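Hui-mei Lau
Wednesday, August 29, 2018

Okay friends, several of you asked how the packing is going for the long walk, so I'm going to do this as a thread, and you know me, it will not be a short one. Get a cup of tea. 1/9

2/9
For anyone new: my cousin Jayanthi Pinto and I are walking the Perrin trail in October, end to end, 415 miles if you believe the signposts (the guidebook says a little less, and I have decided to believe the signposts because I want the credit!). We've talked about it since college and kept putting it off, first for jobs, then for babies, then for my knee.

3/9
The knee is fine, thank you to everyone who asked. So-ying Ko at the clinic has me going up and down stairs every morning with a bag of rice in my backpack and she says I can go as long as I quit skipping the stretches. I have skipped two this week. So-ying, if you're reading, one.

4/9
Clothes. I started out with so many clothes. My rule now is that everything gets worn on a practice walk, and if I grumble about it even once it stays home. You would not believe how many perfectly nice shirts have a seam right where the pack strap goes. I've got it down to one set for walking and one for sleeping, plus the good socks.

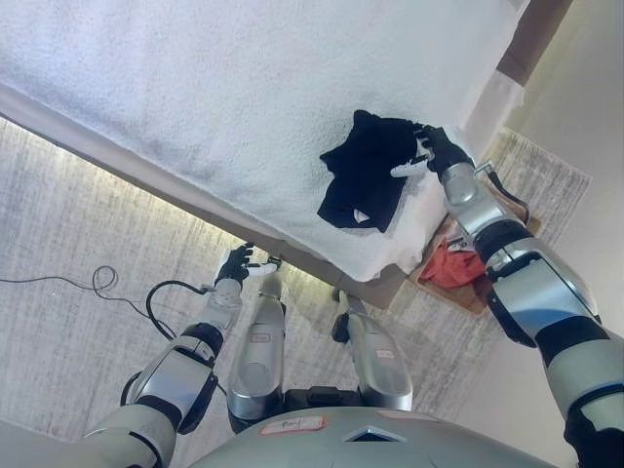
5/9
FOOD, the fun part
We mailed ourselves boxes to Karnulov and Flokanen, which are the only two towns on the route with a post office that will hold things. Oatmeal, noodles, peanut butter, and those ginger candies Jayanthi can't walk uphill without. Pao-chu Chiang did the whole trail a few years back and told me I'd be sick of oatmeal by the second week, so I put in some instant rice porridge too, and a little jar of chili crisp wrapped up like it was a newborn.

6/9
Sleeping. We'll camp most nights, but I've booked us into a guesthouse at the halfway point for two nights and I am already daydreaming about it. I called to reserve and ended up on the phone for most of an hour with the owner, who wanted to tell me about the bridge being out last spring. Lovely woman. The bridge is back, by the way.

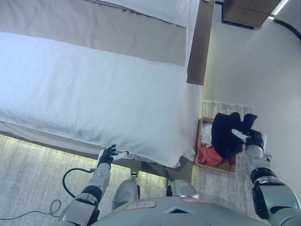 White bedding and a big towel, that's the whole dream

7/9
Training walks: we did the Wamum loop on Saturday with Chak-lun Lui, who is not even coming with us and still carried the heaviest pack. It rained the whole way around. I was cross for the first part and then somewhere past the reservoir we all got the giggles over a goose and after that I didn't mind the rain one bit. I want to remember that when it's day 20 and my feet hurt. 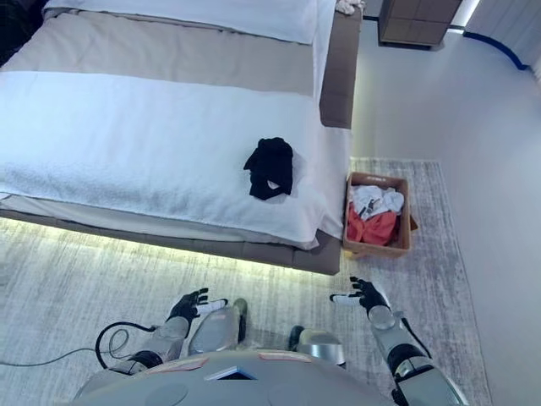
And speaking of feet, I've gone up half a size in boots, on Pao-chu's advice, and it has made such a difference coming downhill. My toes used to be bruised for days. If you're between sizes, please go bigger and wear a thicker sock, I wish I'd done it years ago.

8/9
Money, for those who asked: the permits, the guesthouse and the bus home come to about $200 each. The boots I'm not going to discuss.

9/9
Still to do: break in the boots a bit more, find my headlamp, get my mother to stop sending me articles about bears. If you've walked any part of the Perrin, especially the stretch after Flokanen, tell me where the good water is! I'll read every reply tonight once the kids are down.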